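Suchen Suchbegriff eingeben Los
Drucken | Per E-Mail senden

Prüfliste vor Beschaffung: Handgreifer, Messplatz Tullau
Stand: 25. März 2026, Prüfer: Valdir Andrade

1. Kabel auf Zug und Knick geprüft: i. O. Links etwas zu kurz, Verlängerung in Angebot Flevach aufnehmen.
2. Schrauben nachgezogen: i. O.
3. Auflage rutschfest: Mangel, Neukauf bis April. 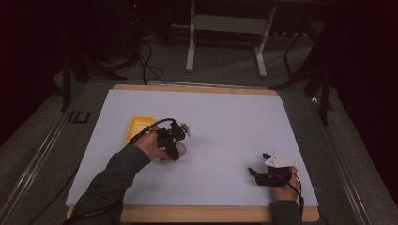

4. Fluchtweg 63 cm: zu schmal, neu planen.
5. Ersatzfinger: keine am Lager. Stenell verlangt 166 Euro je Satz, Vieira hat noch nicht geantwortet.

Budget gesamt 2.643 Euro. Freigabe erst nach Punkt 4.

Zuletzt erschienen
Prüfliste Netzteile
Wartungsvertrag Stenell
Lagerliste, 26 Positionen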